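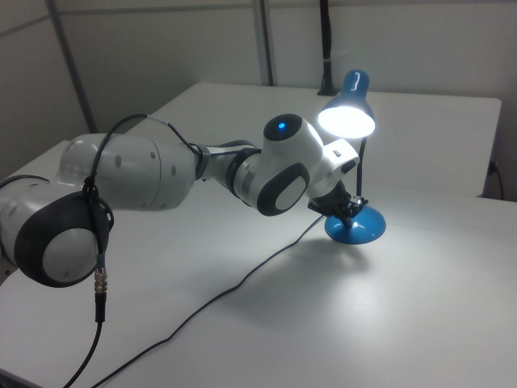 Feltlow Allotments Forum > Growing > Leeks with rust, pull them or leave them?

marrowfat44
Went up this morning and most of my leeks have orange spots on the leaves. They're planted 14 to a row and the row nearest the shed is worst. Do I pull the lot or leave them till I need them? I was hoping they'd see us through to spring.

Ese Mohammed
Leave them. It's rust, it looks nasty but you can still eat them. Strip the outer leaves off. Mine had it last November and they picked up once the cold weather came.

dibber_jon
Disagree. If you leave them standing the spores blow onto everybody else's. Plot 29 had it two years running and both times I got it next. Pull the bad row, use what you can and bin the leaves.

Ese Mohammed
It's on the wind anyway, Jon. Half the village has it on their garlic. Pulling one row won't save yours.

dibber_jon
Won't hurt either.

Skodico
What have you been feeding them? Too much nitrogen makes them soft and they get it worse. I stopped using chicken pellets after July and it made a difference. Spacing matters too, mine are a good hand and a half apart now.

marrowfat44
Chicken pellets, yes. Up to the end of September. They're fairly close together as well.

Skodico
That'll be part of it then. Bit of potash next year.

plot3_wendy
Can you compost the leaves or not? The book I've got says yes, my neighbour says no.

dibber_jon
No.

Ese Mohammed
I do, in the middle of a hot heap. I wouldn't put them in a cold one. And don't put leeks, onions or garlic back in that bed for 3 years if you've got the room.

marrowfat44
I haven't got the room for that but I'll move them to the far end. Pulled the shed row after dinner and cleaned them up, about half were fine under the outer leaves. The other rows are staying in for now.

dibber_jon
Fair enough. Soup freezes well.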